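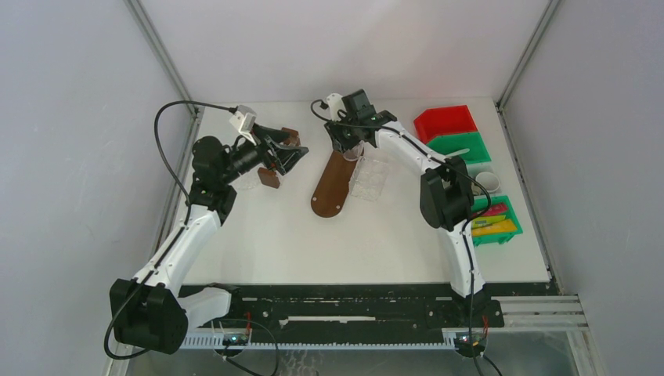

So Trollus says the new Wanduria coupe will do 733 horsepower and 221 mph. Fine. I have a few questions before anyone sends in a deposit.

First, the horsepower. Read the footnote. It's peak output with both motors and the engine going flat out, and the battery can only hold up its end for 57 seconds. After that the press kit goes quiet and uses the word "optimized" a lot.

Second, 221 mph on what tires? The spec sheet has three wheel options and doesn't say which one got them the number. It also says "projected." I can project myself to 221 mph too.

Then there's the weight. There isn't one! Pages and pages on the stitching and the paint colors, and the curb weight is "to be confirmed." When a car company is proud of what a car weighs, you hear it in the first paragraph.

I drove the old Aryee for a week last February. Lovely steering, terrible seats, a trunk that would maybe hold a gym bag. It made a lot less power and I never once wished for more. Nobody at Trollus seems to want to talk about it now, though they're still happy to use it in the video.

Karine Thibodeau, who ran chassis tuning on the Aryee, left before this one was signed off. Maybe that means nothing. People change jobs. But her name was all over the last launch and I can't find who did the setup on this one.

A couple of you asked about Bratano doing the brakes. Yes, it's in the release. No, I don't know if they're the same ones from the sedan. I asked and got sent the brochure again.

"But the sound!" It comes through the speakers in 2 of the drive modes. They call it "enhanced." You can turn it off, which I would do in the parking lot.

Could it still be great? Sure. The shape is good and the cabin has real buttons, so credit where it's due. I'd just like one independent test, on a scale and on a road with bumps in it, before we start saying "instant classic."

Order books open 25th November. First drives for the press come after that. Make of the order what you like.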